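Notice to Staff of the Sorting Room, Janwood Works

With effect from 2024-10-03, the clearing of bins at Durna Bench will be carried out by the arm. Staff formerly assigned to the bench will report to Inspection. Rates of pay are unchanged. The stools will be removed.

Mairéad Dunne read the notice twice and signed the sheet beneath it, as required. She had served at the bench for 28 years. In July the firm had asked her to record her method, and she had submitted one page. It was returned with a request for further detail.

"How does the operator decide which bar to lift first?" the form enquired.

She had written: "The one that wants to come."

The answer was not accepted. At Inspection she was issued with a chair, a lamp and a tally book. Her first entry gave the number of bars received before noon as 1,098. Under Remarks she put: "It starts with the green."
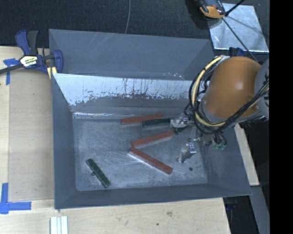
The arm at Durna Bench, with red and green bars in the bin.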